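May, bench 2, two-arm handover of the green octagon
Sherif Kamel, with Latifa Bennani on the data side

Continuing from the handover notes Hatem left. The question is still the same one: does the policy trained on time-shifted demonstrations hand small parts from one gripper to the other any better than the one trained on demonstrations as recorded? The parts set is the Drandumthorpe one, small flat pieces, and we are starting with the octagon as it gave the most trouble last time.

For anyone reading who missed the earlier pages: in the recordings the two arms were driven by one person, and people tend to move one hand and then the other. The policy copies this. It brings the giving arm in, stops, waits, then brings the receiving arm in, and if the first arm has settled a little off, the second one goes to where the part ought to be. Abdelilah's idea was to slide the receiving arm's track earlier by a random amount in training so that the policy has to look at the part and stop relying on the pause. We call the two versions "plain" and "shifted" below.

Setup

Training set is 1,287 demonstrations after Latifa took out the ones with dropped camera data. Of these, 1,054 are used for training and the rest are held back. Same network for both versions, same number of steps, same seed. Shift is drawn fresh each time a demonstration is loaded, 700 ms at most, and never applied once the two grippers are in contact range.

Start position for a trial is the part flat on the table between the two grippers, left of the middle, left gripper open. The right one starts closed and the policy has to open it itself. I left the shelves and the latch board at the back of the table, as they were there for the recordings too and Hatem found that clearing the background made things worse.
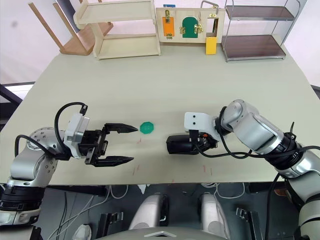
Running the trials

Plain first, then shifted, then swapped over after the break so that neither version had all the afternoon light. I put the part down by eye near the same spot and turned it a bit each time. No jig. Abdelghani thinks we should make one, and he is probably right, but then we would only be testing one placement.

A trial counts as a success if the receiving gripper is holding the part with the other one fully open and clear. Part dropped, part pinched by both when the time runs out, or arms stopped by the force limit all count as failures. Re-grasps are allowed.

What I saw

Plain version: the pick is fine. The trouble is in the meeting. The giving arm lifts, comes to the middle, and the grippers then stay nose to nose for a long time with small corrections on both sides. When it fails it is usually the receiving fingers closing slightly high and tipping the part out. It also gets stuck there now and then and just hovers until the time runs out.

Shifted version: both arms start moving together, which looks alarming the first few times, and I had my hand on the stop button more than I needed to. The wait in the middle is much shorter. Where it fails it fails earlier, at the pick, with the receiving arm already coming across while the giving fingers are still closing. Twice the force limit cut in. I don't remember seeing that failure in the plain version at all.
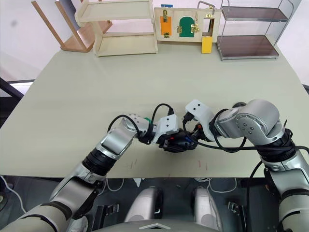

Grippers brought together near the middle of the table, both arms bent in.

So the shift moves the problem as well as reducing it. Overall I would call shifted better on this part, but I don't want to write down a success rate until Latifa has gone through the logs, as I was scoring by eye and some of the pinched-by-both cases are arguable.

Checked the held-out set as well. Prediction error is almost the same for both versions, slightly worse for shifted. This agrees with what Abdelilah said, that the held-out error tells us very little about the handover, and we should stop choosing checkpoints by it.

Odd one: demonstration 428 has the arms labelled the wrong way round. It went into training for both versions. One in that many won't matter, but Latifa is going to check whether its neighbours have the same fault.

To do

Limit the shift until the giving fingers have closed, then retrain. My guess is this removes most of the pick failures.
Score the logs properly, two people, without knowing which version it is (Latifa, Hatem).
Ask Abdelghani whether the force limit on the right arm was changed after the Trodalell visit. It seems to trip sooner than the left.
Repeat with the longer parts before we say anything at the group meeting.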